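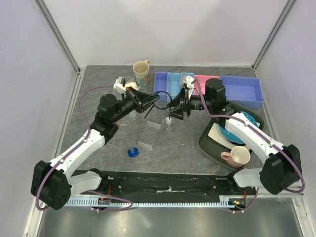 The two-armed setup at Komis, with mugs, a plate and lab plastic sharing one table.

Can a machine clear up after you yet? Sort of. Slowly. And not if there's a cloth involved.

That's the short version from Komis, where a small team has been giving a pair of robot arms the kind of work most people do half awake. Put the mug on the tray. Put the plate with it. Get the odds and ends off the table and into the bins along the back. The results went up on the company's site on February 21, 2020, and they're a mixed bag.

Over 400 tries at a set of short tidying jobs, the arms finished 41 percent without a person stepping in. Mugs did best. Thin things did worst, sticks and rods mostly, which roll, or end up pinched at one end and swinging.

"A mug has a handle and it stands up by itself," said Tala Sayegh, who runs the testing. "People think the mug is the hard one becuase it breaks. It's the easy one."

Speed is the other problem. A job that takes a person 5 seconds took the arms 24 on a good run, longer if they had to let go and start over. Sayegh said the team isn't chasing speed at the moment. Wants the number of dropped items down first.

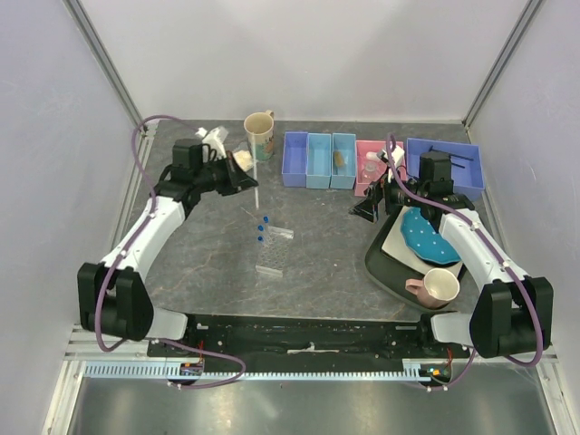 Moushumi Selvanayagam

Why mix dishes with test tube racks? Komis says its customers asked. The firm sells to small labs and a few stockrooms, and the chores there aren't so different from a kitchen's: things get left out, things go back in a bin, somebody has to do it at the end of the shift.

One of those customers is Vorkar, a parts supplier with a packing room that Ihor Tkachenko has managed through two rounds of new equipment. He came to see a demo and left interested but not sold.

"I've got people who can clear a bench while talking on the phone," he said. "If I have to clear a space for the robot so the robot can clear the bench, I don't know what I bought."

Tkachenko said he'd take a slow machine if it worked nights. What he won't take is one that needs somebody standing next to it, and at the moment this one does. Komis keeps an operator in the room for every run.

Benedita Frade does the software side. She said two arms help more than people expect, mainly for passing an item across when one side can't reach the right bin. They also get in each other's way. A fair share of the failed runs were the arms stopping short to avoid a bump and then not picking up where they left off. Another chunk was clear plastic and glass, hard for the wrist cameras to make out against the table top.

Cloth is barely being tried. Folding isn't on the list at all. Frade laughed when asked about laundry.

Others are a bit further along on single jobs. Harries, which makes shelf stocking equipment, has a one-arm unit that moves boxed goods and nothing else, and the company says that's on purpose. Fouad Farah, a buyer for the Hullus stores, has looked at both. His view is that the shop floor gets there before the home does, since a shop can decide what its shelves look like and a family can't.

"My kitchen is different every morning," Farah said. "My stockroom is the same one I had last year."

No price yet from Komis, and no product either. Next round of tests is due to wrap up in June with more kinds of dishes, and the same bins. Sayegh said she'd like to see the success rate well past half by then but wouldn't put a number on it.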